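# Why Does a Bottle Have Shoulders?

Pick up any drink bottle and run a finger down from the cap. First comes a narrow neck. Then the sides spread out. That wide, sloping part is called the shoulder.

The neck is narrow so the drink pours in a thin stream. A wide opening would let it all rush out at once. Bottle makers care about the slope, too. At the Wonau bottle works, people tested 2 shapes, one with flat shoulders and one with round ones. The round ones poured more smoothly. 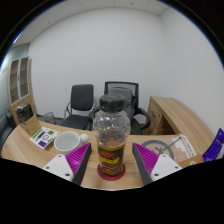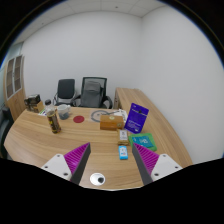
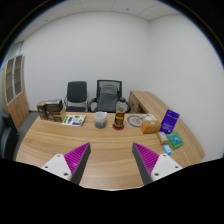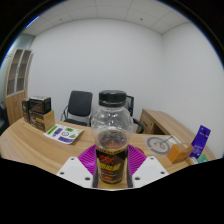

Plastic bottles begin as small, thick tubes. A machine warms each tube until it is soft, puts it inside a mold and blows air into it. The plastic stretches out like a balloon until it touches the mold, and then it cools and goes hard. A rounded shoulder, like the one on the clear bottle with the black cap, is made this way. The screw part at the top is not stretched. It keeps its shape so the cap will fit.

## Try it

You need a clean, empty bottle and a sink.

1. Fill the bottle with water.
2. Turn it upside down and listen. The glug-glug sound is air pushing in past the water.
3. Fill it again. This time, swirl it as you tip it.

The water spins and leaves a hole down the middle — air can come in while water goes out. Time both ways and write down which was faster.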